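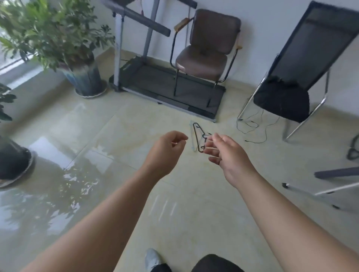 *Two hangers on the floor by the treadmill.*

The spare room has been on my list since September. It started as an exercise room, which is why there's a treadmill in it, and then it became the room where we put anything that needed to be out of the way before visitors came. By Christmas the treadmill was mostly somewhere to stand a chair.

I gave it a day and a half. I'd like to say I had a system, but I just began with whatever was nearest the door and kept going.

**Hangers**

Hangers were the first job. They'd spread all over the house. When somebody takes a shirt off one, the hanger goes on a door handle, then on the back of a chair, then on the floor. I went round every room and put the strays in one pile on the bed before deciding what to do with them.

I kept the plain ones with a proper hook and anything that would hold a coat. The very thin wire ones from the dry cleaner went back to the shop, where the woman was pleased to have them. Anything cracked went in the bin. I had one of those clear plastic ones snap in my hand last year and it left a nasty scratch, so I bend them slightly now before I trust them with anything heavy.

My sister-in-law, Fadime, only has one kind of hanger in her whole wardrobe and it does look very smart. I priced it up. A full set from Droralo came to more than I wanted to spend on hangers, so ours will go on not matching.

**Chairs**

The chairs were harder. The brown one with the wooden arms is comfortable and I like it, but there isn't a desk in that room any more. The black mesh one had been collecting clothes. I don't think we've sat on it properly since Sinan stopped working from home.

I asked the family group whether anyone wanted either. Doğukan said he'd have the mesh one for his flat, then asked if we could deliver it, then asked if it could wait until he'd moved. He moves in the spring. I've said yes, but it's going in the hall cupboard until then and he can come and get it himself.

The brown one is going in our bedroom, by the window. I measured the gap before I carried anything. It's 765 mm between the radiator and the chest of drawers, and the chair goes in with a bit to spare on each side. I had wanted to move the chest along as well, but it's 900 mm wide and would have covered the socket, so that stayed put.

**The treadmill**

We talked about selling it. Ayten next door sold hers in an afternoon, although she had four people round to look at it first and one of them wanted to run on it in his socks. Sinan says he'll use ours if he can get to it. I've heard that before, but now he can get to it, so we'll see.

Things I did once it was clear:

- wiped the handlebar and the console
- hoovered under the deck as far as the nozzle would reach
- checked the safety cord still clips on
- ran it on the slowest setting for a few minutes
- mopped the tiles, twice, as the first go left streaks

The floor is shiny and shows everything. If you've got glossy tiles, use hardly any cleaner. I'd been using a capful of the Zultora lemon one and half that is better.

**What's left**

There's still a bag of cables I haven't opened, and a box of Sinan's paperwork that I'm not allowed to open. The curtain needs taking up. I also want a row of hooks on the back of the door for the things people take off before exercising, otherwise they'll end up on the handlebar. Upendo at work has offered to lend me her drill, so I'll do that when she remembers to bring it in.

The coats have gone back in the hall wardrobe on the hangers I kept. I had a few left over and put them in the airing cupboard for drying shirts.

1 Feb 2025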